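Lista de revisión – mesa de juguetes, sala Raju
Diciembre de 2021. Revisa: Soudabeh Safavi

Superficie de la mesa: sin astillas. Correcto.
Patas: una cojea un poco. Avisar a Remedios Garrido.
Frutas de plástico: pasar el dedo por las hojas, que no pinchen. Correcto.
Huevos grandes: apretar en la junta, no deben abrirse. Correcto.
Caja transparente: mirar las esquinas por si hay grietas. Pendiente – la reviso mañana con más luz.
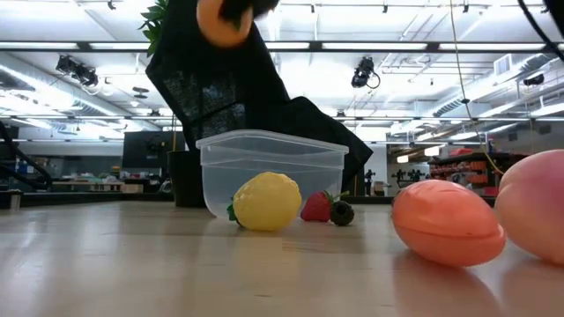
Mesa con la caja sin tapa, las frutas y los huevos.

Próxima revisión: a los 50 días.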